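Every vendor who has tried to sell me a robot hand has opened with the finger count. The slide from Kubiak lists grip force, joint travel and a rated life of 2000 hours. I have read it twice and still couldn't tell you if the thing can tidy a bedroom.

My complaint is with the test bench. We bolt a hand to a table, feed it foam cubes, and publish a success rate over 1000 grasps. Foam cubes are the friendliest objects ever made. A dustpan is a lever with a mean streak, and a wad of trash weighs so little that the wrist has no idea it's there.
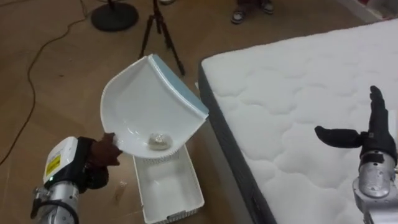
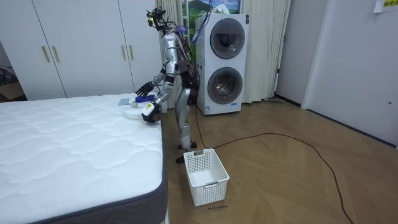
Two arms, two black hands, a mattress on the floor and a basket.

Vesna Leka, who runs our comparisons, wants three chores per hand and a plain note on each. Dariusz Walczak wants a score, because a score fits in a table. I side with Vesna, mostly because I have seen Dariusz's table. It has 472 rows, and the hand at the top of it would be my last choice for holding anything with a handle.

So print the finger count if you must, in small type. Then tell me what the hand does with a dustpan, and who had to sweep up afterward. I'd pay extra for that column.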